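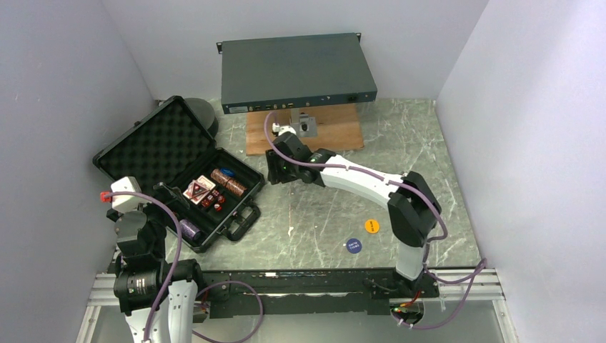
Rack-mount box on its wooden board, purple cable at the front.

I have a thing about network cables, and I'm going to get it off my chest. They should be bright. Stupidly bright, if you like. Purple, orange, that green that makes your eyes water, I don't care, so long as I can follow one from a socket to wherever it ends up without lying on the carpet with a torch in my teeth.

This came up because I've been arguing with my friend Berenice Magaña, who runs the office side of a small print shop in Flustton and has very firm views on tidiness. She had the place rewired last October and asked for everything in white, to go with the walls. It looked lovely! It looked lovely right up to the afternoon the card machine dropped out and she rang me to ask which of the white cables was the one that mattered. I drove over. We unplugged the phone, then the printer, then (sorry, Berenice) the till, and by half past four we'd found it behind a filing cabinet.

At mine, purple means one thing, which is the line between the main box and the wall. If it's purple, leave it alone. My mother-in-law knows this. The man who came to fit the boiler knew it by the time he left. I bought a drum of the stuff, 100 metres, from a clearance place called Drosley and I'll probably be buried with what's left of it.

The other half of my grumble is where people put the boxes. A rack-mount box has those little ears on the sides so you can screw it into a rack, and most of us at home haven't got a rack and never will. So it goes on top of a wardrobe, or on the floor behind the telly with the dust and the dog hair. I've seen one under a sink. Mine have always lived on a bit of wood. I like a board! You can screw a bracket into it, you can pick it up and carry it to another room, and when you need to get at the ports you turn the board round and there they are.

Hiyori Kudo, who I used to share a workshop with, thinks this is daft. She says a proper wall cabinet costs less than I imagine and would keep everybody's fingers out. She sent me a link to one from Zendomby at 292 quid, plus fixings, and I'm afraid I laughed. For that money I could have a very nice chair. She does have a point about fingers, I'll give her that, and hers has been up for two years without anyone kicking it.

But a cabinet has a door, and behind a door people stop caring. I've opened some horrors. Old leads going nowhere, power bricks for things that were thrown out ages ago, a Farouk catalogue wedged under something to keep it level. Leave the kit on a board on a table and you have to look at it every day, so you keep it decent, or at least I do.

I know how this sounds. I know most people would swap the lot for a little plastic puck that does it all by itself, and fair enough. All I'm asking is that if you do have wires, you buy some in a colour you'd never paint a room. Berenice has come round as far as pale blue. I've offered her the end of my drum and she's thinking about it.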